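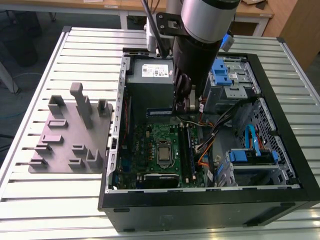

NEDMONT, 8/7/19 - Owners of the Zoltico Sezer hatchback will gather at the Nedmont fairgrounds this month to mark 30 years since the car first went on sale.

The owners' club expects 60 cars, most of them from the first five model years. Entry is free for drivers who register ahead of time, and spectators pay $5 at the main gate. Parking is in the north lot, off Mill Road.

The Sezer replaced the smaller Zimum, which had been on sale for 16 years and was known for its boxy body and thin doors. The newer car was longer and quieter, and it came with a five-speed gearbox as standard. Early buyers complained about the heavy steering, and power assist was added the following January.
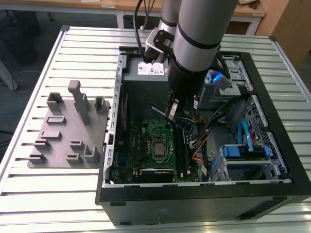 Both models will be on display, with the Zimums parked in a separate row by the grandstand. Judging starts at 10 a.m. in four classes: original, restored, modified and daily driver. A parts swap will run all day in the exhibit hall, and sellers can set up from 7 a.m.

The club is still looking for an early three-door Sezer with the cloth sunroof. Owners can sign up at the fairgrounds office until the end of next week.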